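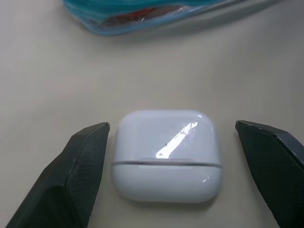 # Small Objects Gallery: Cases and Containers

The Folholm Study Collection holds 2647 everyday objects, most of them small enough to be carried in a pocket or a handbag. This page belongs to the section on cases and containers, which covers items made to hold, protect or carry something else. The section is open to students, teachers and members of the public by appointment, and objects may be requested for supervised handling in the Warkus Room.

## Charging case for wireless earbuds

White, with a glossy finish and softly rounded corners. A thin gray seam runs across the case and divides the taller hinged lid from the narrow band of the base.

The face of the lid carries a faint raised contour, also with rounded corners. A smooth surface of this kind shows overhead light very clearly, and small specks and marks are easily noticed against the white.

## Place in the collection

Earbud cases are filed under Group 26, Personal Electronics: Storage and Charging. The group was set up when the former Plerklow loan boxes were merged with the main collection, and it has grown steadily. It is shelved beside Group 30, which contains eyeglass cases, compacts and pill boxes. Visitors who are interested in hinges and closures are advised to request both groups together, as the two are often compared in class.

Objects are described by form first and by use second. A charging case is therefore entered as a hinged box, with its electrical purpose given in the second line of the record. Makers and model names are added where they can be confirmed. The shelf list may be searched by color, finish, type of closure and overall shape.

## Handling

- Hands should be clean and dry. Gloves are available for glossy objects, which mark easily.
- Objects are to remain on the table during study and should be lifted only a short distance above it.
- Lids should be opened slowly and never past their natural stop.
- Dust is removed by staff with a soft brush. Visitors are asked not to wipe any surface.
- Cables, chargers and batteries may not be connected to collection objects.

## Using this gallery in teaching

The gallery accompanies Unit 41 of the Usmani course in object study, which is intended for first-year students of design. Students choose one container and write a record of no more than a page, covering its outline, its joins, its surface and the way in which it opens. Drawings in pencil are accepted in place of the written section on outline.

Teachers may print this page for classroom use. Requests for larger prints, or for access to the related groups, should be sent to the collection office before the start of term. Handling sessions are held in the morning and last one hour. Groups larger than the room can seat will be divided between two sessions.

Additions and corrections to the records are made each July.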